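4.2 Grasp state estimation for thin objects

The Grirkiditz planner selects a grasp from the wrist view only. Thin utensils are difficult for it, as the jaws can hide part of the object once it is held (Figure 3 shows held and open views). We separate two states, held and open, and the planner may change its target only in the open state. 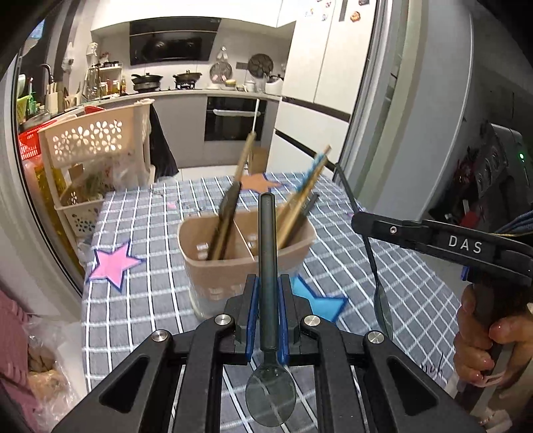
Trinity Wojcik objected that two states are too few, and that a spoon which slips inside the pads should have its own label. We agree in principle, but our slip labels were not consistent between annotators.

For chopsticks, the segmentation network often joins neighbors into one mask. We therefore track the grasped stick from the pads outward.
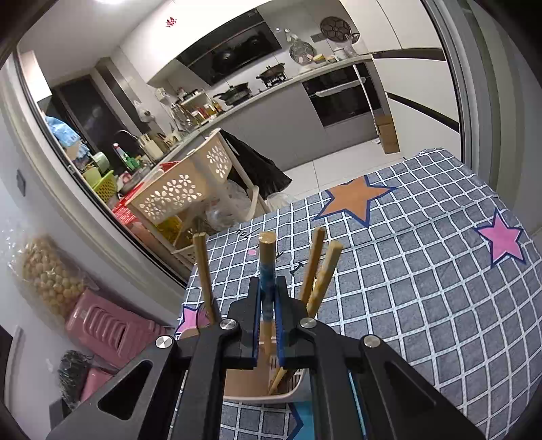
The tracker is reset after 19 frames without a valid mask. In the open state, the planner scores all visible sticks again.
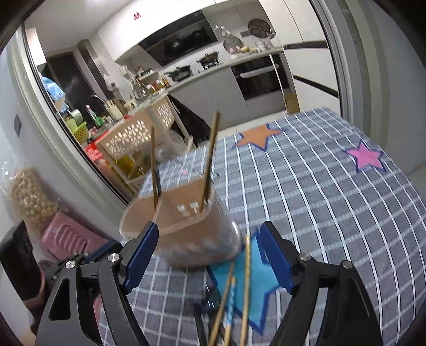 Transparent containers remain the main source of error in this score, and we exclude their depth values from it.

Figure 3. Wrist views: (a) spoon held, (b) chopstick held, (c) jaws open.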